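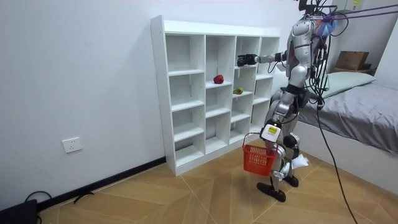
Figure 1. The cubby shelf, with the red basket nearby.

Open Shelving for Shared Fruit Storage
Student project report, Clamside residence, submitted in August

1. Background

The shared kitchen at Clamside had no fixed place for fruit. Bags were left on the counter or on top of the refrigerator, and fruit at the bottom of a bag was often bruised before it was found. The project group was asked to propose a storage arrangement costing no more than 100 dollars and requiring no changes to the walls.

2. Options considered

Three arrangements were compared: a hanging net, a set of stacked crates from Irkel, and an open cubby shelf. The net was rejected on grounds of bruising. The crates were inexpensive, but the lower ones could not be reached without lifting those above. The shelf was selected. It is white, with four columns of open compartments and six rows in most of them, and every compartment can be reached from the front.

3. Method

Residents were asked to place each piece of fruit in a compartment by itself and to collect what they needed in a handled basket. A short questionnaire was distributed at the end of the trial, and 41 completed forms were returned. 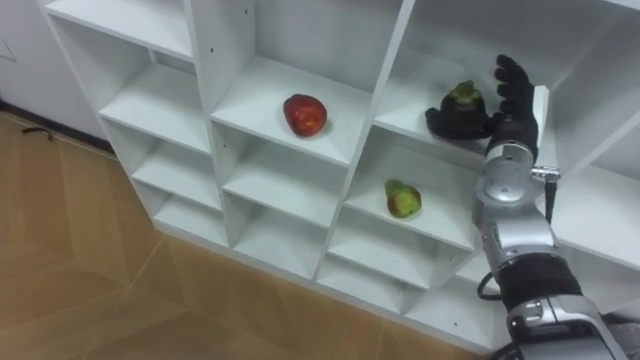 Fruit with firm skin, such as apples, was found to keep its position on a flat board without a liner. Pears required more care in placement, as the narrow end tends to swing when the fruit is set down on its side. Round fruit should be placed toward the middle of the board, well away from the front edge. The white surface was considered helpful, as dark fruit is easily noticed against it.

4. Findings

Most respondents preferred the shelf to the earlier arrangement. Several requested labels, and a sample set was prepared on Lakum card stock. The upper rows were judged too high for some residents and are recommended for light items only.

5. Recommendation

The group recommends that the shelf be retained and that the boards be wiped weekly. A second unit for the Rizzi building should be considered once floor space has been measured.

Last updated: August
2,018 views | 4 comments | Share
Contact | Copyright Clamside Student Projects | Back to top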